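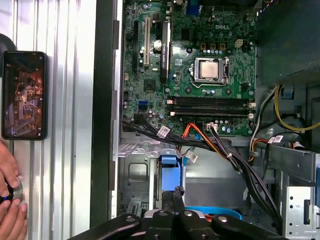 Cadeira auto rotativa: vale mesmo a diferença de preço?

Pergunta de Marta_2filhos, secção Bebé e Viagem

Boa tarde. O meu mais novo tem 13 meses e já mal cabe no ovo. Na loja tentaram vender-me a Rimholm, que roda para o lado da porta, e custa 644 euros. A mesma marca tem uma fixa que fica em menos 200. O vendedor passou meia hora a rodar a cadeira para um lado e para o outro, como se fosse um truque de magia, e quando lhe perguntei o que é que aquilo tinha a mais em segurança mudou de assunto para as cores do tecido.

Também já li blogues a dizer maravilhas, mas metade acaba com um código de desconto, e eu desconfio sempre de quem adora tudo o que lhe oferecem. Há alguém que tenha PAGO uma destas e a use há mais de um ano? O nosso carro é de três portas, se isso interessa. Quero levá-lo virado para trás o máximo de tempo possível.

Resposta de Niall Purves (vivo em Setúbal, desculpem o português)

Paguei, sem código nenhum. A nossa é da Ikwood, rotativa, comprada há ano e meio. Nas primeiras semanas achei que tinha sido um disparate — rodava a cadeira uma vez, sentava a miúda, rodava de novo, e ela esticava as pernas contra o banco e aquilo encravava. Depois as minhas costas habituaram-se e agora custava-me voltar atrás.

Mas atenção ao seu carro. A graça toda está em ter a porta traseira aberta mesmo ao lado da cadeira. Num três portas vai estar a enfiar-se por trás do banco da frente na mesma, e a rotação serve-lhe de muito pouco. Eu não pagava mais 200 euros por isso. Peça para experimentar no SEU carro, com o banco da frente na posição em que conduz. Se a loja não deixar, vá a outra.

Quanto à segurança, rodar é só comodidade. O que interessa é a homologação (procure a etiqueta R129), até que altura dá para ir virado para trás e se fica bem presa no seu modelo. Na nossa, o limite para trás aparecia em letra pequena no manual e era mais baixo do que eu tinha percebido pelo anúncio. Leia o manual antes de pagar, costuma estar no site do fabricante.

Mais uma coisa: são pesadíssimas. Se anda a mudar a cadeira para o carro dos avós, esqueça.

Resposta de kazlauskienė_mae

A minha é Clellitow e adoro!! A minha filha dorme lindamente. Cor cinza, mas suja-se muito, levem a preta. Quem compra barato compra duas vezes.

Resposta de Marta_2filhos

Obrigada, Niall, era isto. Fui no domingo com o carro até à loja e lá me deixaram montar as duas. A rotativa, no banco de trás, batia no encosto do meu banco a meio da volta. O vendedor disse que «com jeitinho dá». Pois. A fixa entrou bem, mas ainda vou ver o tal limite de altura no manual antes de decidir, que na caixa só diz «até aos 4 anos» e isso não me diz nada.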